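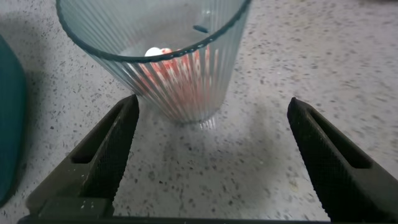
Finger pads slipping on ribbed glass, what are you all doing?

hcasado
Third evening on this and I'm running out of ideas. Parallel gripper, black slotted fingers with the fine texture on the pads, wrist camera looking down between them. It'll pick up mugs and boxes all day long. Give it the ribbed tumbler and it slides as soon as the arm lifts. I've bumped the grip force twice and I'm scared to go any further with glass. The pads have 235 hours on them if that matters.

vesela_i
Clean them before you touch anything else! Mine get this greasy film you can't really see, and then I spend a whole night blaming the software. Isopropyl, old toothbrush, brush along the texture and let them dry all the way. Pull the fingers off if you can, gunk gets into the slots too.

Pallavi D
I'd go the other way. 235 hours is a lot for printed pads (are yours printed?) and once the texture goes, cleaning won't bring it back. I swap mine every couple hundred and don't think about it.

vesela_i
Every couple hundred?? I've got a set from Jornholm that's nearly twice that and still grabs fine. You're throwing out good pads.

Pallavi D
Maybe, but I'm also not sweeping up glass lol

anong.s
Has anybody asked where it's closing? From that camera angle the rim is way closer to the lens than the base, so if you're picking your spot off the rim you end up off center. Then one finger touches first and shoves the glass over. Ribs make that worse, the pads end up sitting on just a few ridges. Redo the camera offset, then try it empty at 53 percent speed, that's where I can still see which side touches first.

hcasado
Ok, cleaned them. Better, but still slips on maybe every other lift. They are printed, yes. Doing the offset tonight, I moved the camera bracket in November and I can't swear I redid it after.

anong.s
There's your problem I bet

Pallavi D
Still say pads :) Check the 4 screws on the finger mounts while you're in there, mine had backed out.

hcasado
Two of them were loose. Ugh. Tightened, offset is next, will post tomorrow.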